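From: Solveig Granström
To: Miltside showroom list
Date: October 14, 2022
Subject: Re: Bathroom floor, what stays and what moves

Fraser, thanks for the list. Replies are under your points, and a few more things further down.

> From: Fraser Pringle
>
> All,
>
> Before the refit I need to know three things.
>
> 1. Does the white tub stay on the floor or go back to Drundness?
> 2. Is the basin counter with the tall tap being kept? Inês has had two people ask for the price of it.
> 3. Who is ordering the new price cards? I make it 106 cards if we do every item.
>
> Fraser

1. The tub stays. Stellan wants it in the open part of the floor where people can walk round it. Please don't stand boxes or brochures in it. The inside is glossy and marks show up.

2. The counter is kept as well, with the curved silver tap and the black soap dispenser. Inês can quote for the counter alone or with the tap. The tap is £243 on its own, and that price holds until March. 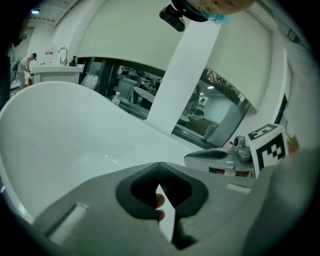 Can the tub be cleaned with the same spray we use on the basins?

Use warm water and washing-up liquid on a soft cloth, then dry it with a clean towel. Keep the spray for the tiles. The rim needs doing every morning, as people lean on it.

3. Sixten is ordering the cards from Ljungberg. They print in batches of 300, so we will have spares. Send him any changed prices before he places the order, and put the stock code in the message as well as the name. Last time we had two different shower trays down as "large white" and the cards got swapped.

Some other points while I am writing:

- Keep the way to the exit clear while the counter is being worked on. Packaging goes straight out to the back.
- The Forex mirror cabinets are still in their cartons. Leave them sealed until the wall has been painted.
- Towels for the display are in the cupboard by the office. The grey ones are for the floor and the old striped ones are for cleaning.

Fraser, you also asked me on the phone about plumbing the tub in so that customers can see it run. Stellan had a price for that and it was too high, mostly for lifting the floor. It will stay dry for now.

Inês, could you let me know which of the two customers wants delivery? One of them mentioned a flat on the fourth floor and I would like the measurements of the stairs before we agree to anything.

Solveig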